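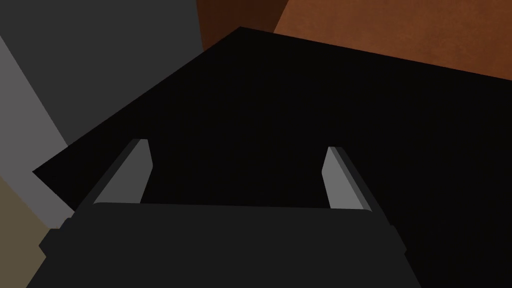 Dark grey on black

Painting a small north-facing hallway: can I really go dark?

Asked by Genalyn Estrella, 07/10/2023

Hello all! We moved into our terrace in June and I've finally got to the hallway, which I have been itching to do since we got the keys. It's long and thin, faces north, and the only daylight comes through a bit of glass over the front door. At the moment everything is magnolia, including the radiator and (why?) the door hinges.

Everyone in my family says to paint it white to make it bigger. I did try a white tester on the wall by the stairs and it went a sort of sad blue in the afternoon. What I'd love is a proper charcoal, walls and skirting and all, but I'm worried it'll feel like walking into a cupboard. I've got tester pots of two greys from Clumier and one from Lunus, and I keep changing my mind.

So, has anyone done it? Do I paint the ceiling as well? And is matt a daft idea in a hallway with two children and a bike? I have 14 days before my sister comes to stay and I'd love it finished by then.

Answer from Ataahua Tipoki (2,231 helpful votes)

Do it! I went dark in a hall just like yours and I still get a little thrill coming home. White needs light to bounce about, and if you haven't got the light it just goes grey on you, so you may as well pick the grey you want.

A few things I learned the messy way.

Testers first. Don't paint them straight on the magnolia, the yellow will throw your eye off completely. Paint big sheets of lining paper, two coats, right to the edges, and tack them up by the door, then move them to the far end the next day. Look at them in the morning and again with the lamps on. My favourite in the tin was nearly purple by teatime and the one I'd written off was gorgeous.

Check what's underneath the colour. Hold your tester against a bit of plain black card and you'll see straight away if it leans blue, green or brown. For a north-facing room I'd go for one with some brown in it. Blue greys can be lovely but they do feel chilly in winter.

Ceiling: I'd take the colour up and over if it's high, and stop at the top of the wall if it's low. Mine is high and I painted the lot. You stop noticing where the corners are, and that makes it feel roomier than it did in cream.

Matt is fine as long as it's the scrubbable sort. Ordinary flat matt will show every handlebar and you'll get shiny patches when you wipe it. I used eggshell on the skirting and the door in the same colour, and the tiny difference in shine looks really smart.

Get your primer tinted grey as well, it saves you a coat. And change your bulbs to warm white before you decide anything!

One more idea. Dark walls are wonderful with pale stone, so if you've got a shelf or a radiator cover to top, try something light and flecked. It doesn't have to be real marble.
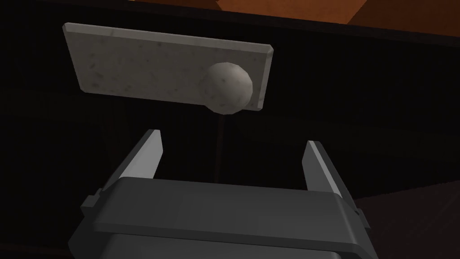

Pale grey speckled finish, with a round knob to match

Answer from Abelardo Bedoya

Agree with the above on lining paper. I'd add that prep matters more with dark colours, every lump shows. Fill, sand, wipe down, then go round with a torch held flat to the wall and circle the bad bits in pencil. Took me 4 evenings and I moaned through all of them but the finish is lovely.

Keep a wet edge and do a whole wall in one go. If you stop halfway for a cuppa you will see the join forever.

Also buy all your tins together and mix them in one big bucket.

Answer from Ya-wen Liao

we did ours green in the end, love it. have you thought about green?

Comment from Genalyn Estrella

Thank you, thank you! Lining paper is up and you were right about the bulbs, what a difference. The Lunus one is winning so far. Ya-wen, now I'm thinking about green for the downstairs loo!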